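The Gaffer's Bulletin: trade window closes at 9

Some 1,871 of you are still in the Kirkside office fantasy soccer league, going by the number of squads saved since the last round. About half appear to be awake. The rest are fielding a goalkeeper who moved to another continent in July, and two of those squads are somehow above mine in the table.

On to the trades. Everyone has one free move this round, and I'd think hard before spending it on a Skorden forward. Yes, they scored five. They scored five against a Nevville side that had ten men by halftime and a left back playing in the middle of the defense for the first time since middle school, by the look of it. Skorden's next three games are all on the road, and two of those are against teams that treat a scoreless draw as a cultural event.

If you want goals, shop at Nevville. I know what I just wrote. But the suspension is over, the regular center backs return, and their wide players are priced like bargain-bin DVDs. Their penalty taker has dropped in price twice and still takes the penalties. I brought him in last night and immediately felt ill, which has historically been a good sign.

Captain's armband: the sensible pick is whoever leads the line for Kirkside at home. The brave pick is his strike partner, who has hit the post four times in three games. I've been brave four rounds running and have dropped 800 places, so weigh my courage accordingly.

A few housekeeping matters. The Benedetti Cup draw is up on the league page. The top 120 squads go straight into the second round, and everybody else plays off for the remaining spots. Ties are settled by bench points, then by fewest trades made, then by a coin toss that I promise will be done on a real coin this year.

The scoring change is also live – defenders now get an extra point for a clean sheet away from home. Several people wrote in to say this favors managers who own three Skorden defenders. It does. I own three Skorden defenders. The change was voted through before I bought them, and the vote count is on the page for anyone who wants to spend an evening with it.

Wildcards can't be played until the next round, however nicely you ask. Late squads roll over unchanged, injured players included. Replies to last month's bulletin are still trickling in, mostly on the subject of my captain picks.

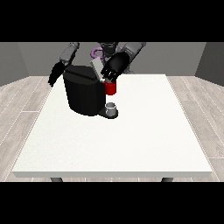

Marked down as brave again, I see. I captained the post-hitter on your advice last round and got two points, doubled to four, and now I'm 1,000 places behind my own brother-in-law. Going with the Nevville penalty guy this time, and if he misses I want my wildcard early.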